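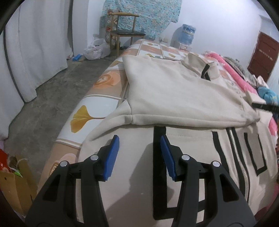 Tábua de passar Skirora Longa, com capa estampada

Referência 3350
Categoria: Cuidado da roupa / Tábuas e capas
Disponibilidade: em estoque

A Skirora Longa é uma tábua de passar para quem lida com peças grandes: moletons, casacos, lençóis, cortinas curtas. A superfície comprida deixa estender o corpo de um moletom adulto quase por inteiro, de modo que a peça muda de posição menos vezes durante o trabalho. A capa vem montada de fábrica, com estampa, e pode ser retirada para lavar.

O que vem na caixa

Tábua com estrutura dobrável
Capa estampada de algodão
Forro de feltro
Cordão de ajuste com trava
Folheto de montagem e conservação em português

O ferro, o descanso para ferro e o borrifador são vendidos separadamente.

Estrutura

A estrutura é de aço pintado, com pernas cruzadas e ponteiras de borracha. A altura é regulada em 6 posições por uma alavanca embaixo do tampo. Para mudar de posição, segure o tampo com uma mão e puxe a alavanca com a outra. Não regule a altura com o ferro apoiado na tábua.

O tampo é de chapa perfurada, por onde passa o vapor. Em uso prolongado com ferro a vapor, a parte de baixo do tampo fica úmida. Deixe a tábua aberta até secar antes de guardar.

Capa e forro

A capa é presa por um cordão que corre na bainha, fechado por uma trava plástica na ponta larga. Para tirar, solte a trava, afrouxe o cordão e puxe a capa a partir da ponta larga. Para recolocar, comece pela ponta estreita, estique bem e só então aperte o cordão. Uma capa frouxa forma pregas, e as pregas marcam a roupa.

Lave a capa em água fria, separada das peças claras nas primeiras lavagens. Não use alvejante. O forro de feltro não vai à máquina; basta sacudir e deixar ao ar. Quando o feltro ficar fino no centro, troque o forro – a capa costuma durar mais do que ele.

Capas de reposição na mesma medida são vendidas pela linha Bundmont, em estampa ou em cor lisa. Capas de outras marcas servem se tiverem cordão de ajuste e o mesmo comprimento. As de elástico simples tendem a escorregar na ponta estreita.

Como usar com moletons e casacos grossos

Moletom grosso pede um pouco de preparo. As indicações abaixo valem para peças de cor lisa com vivos ou faixas em outra cor, como um moletom creme com detalhes pretos e zíper.

Leia a etiqueta da peça antes de ligar o ferro. Muitos moletons misturam algodão e poliéster, e a temperatura deve ser a do fio mais delicado. Na dúvida, comece baixo e teste numa parte que não aparece, como o lado de dentro da barra.

Estenda primeiro a parte mais larga, costas ou frente, na direção do comprimento da tábua. Alise com as mãos, do centro para fora. As rugas suaves saem só com isso e um pouco de vapor. Se sobrar tecido para fora da borda, deixe que caia livremente, sem puxar: o peso do tecido grosso pode deformar as costuras quando ele está quente.

As dobras grossas, em que o tecido passa por cima dele mesmo, devem ser abertas antes de passar. O ferro sobre uma dobra dessas deixa um vinco difícil de tirar. O mesmo cuidado vale para o capuz e para os punhos, que ficam melhor passados por último.

Faixas e vivos pretos brilham se forem passados pelo direito com ferro quente. Vire a peça do avesso ou coloque um pano fino de algodão por cima. Passe no sentido da faixa. Se a faixa tiver cantos, pare no canto, levante o ferro e recomece no outro lado.

Zíperes metálicos guardam calor e podem riscar a base do ferro. Passe ao lado da fita, nunca sobre os dentes. Se a fita estiver ondulada, feche o zíper, estique-o sobre a tábua e aplique vapor sem encostar.

Nos bolsos com contorno costurado, esvazie antes e alise o forro por dentro com a mão. Um forro torto aparece na frente depois de passado.

Tecidos claros mostram qualquer fiapo. Passe uma escova na capa antes de começar, sobretudo depois de trabalhar com toalhas ou peças escuras.

Dobrar sobre a tábua

A superfície também serve de apoio para dobrar. Com a peça de frente para baixo, traga as mangas para as costas, depois as laterais para o centro, e dobre a barra em direção à gola. Espere o tecido esfriar antes de empilhar – moletom dobrado quente fica marcado.

Acessórios compatíveis

Capa Bundmont estampada ou lisa
Forro de feltro Bundmont
Passa-mangas Hämäläinen, de encaixe no tampo
Descanso lateral Grasthorpe para ferro a vapor
Suporte de parede Grasthorpe, com ganchos

O passa-mangas Hämäläinen encaixa na ponta larga e impede que a tábua feche por completo. Retire-o antes de dobrar as pernas. O suporte de parede Grasthorpe requer parede de alvenaria e buchas, que não acompanham o produto.

Armazenamento e segurança

Guarde a tábua fechada, na vertical ou no suporte, com a trava das pernas engatada. Não guarde em local úmido. Use em piso plano e confira se as quatro ponteiras tocam o chão. Não se sente nem suba na tábua. Mantenha crianças longe enquanto o ferro estiver ligado e desligue-o da tomada ao terminar.

Garantia e trocas

A garantia cobre defeitos de fabricação na estrutura, na alavanca de altura e no tampo. Capa, forro e cordão são itens de desgaste e ficam fora da garantia, salvo defeito constatado na abertura da embalagem. Para pedir troca, tenha em mãos a nota fiscal e a referência do produto, impressa na etiqueta embaixo do tampo.

Capas já usadas ou lavadas não são aceitas para troca. Pedidos de peças avulsas, como ponteiras e travas, são feitos pela página de reposição, na seção Cuidado da roupa.

Página atualizada em 28 de abril de 2023. As novas estampas de capa entram no catálogo em junho.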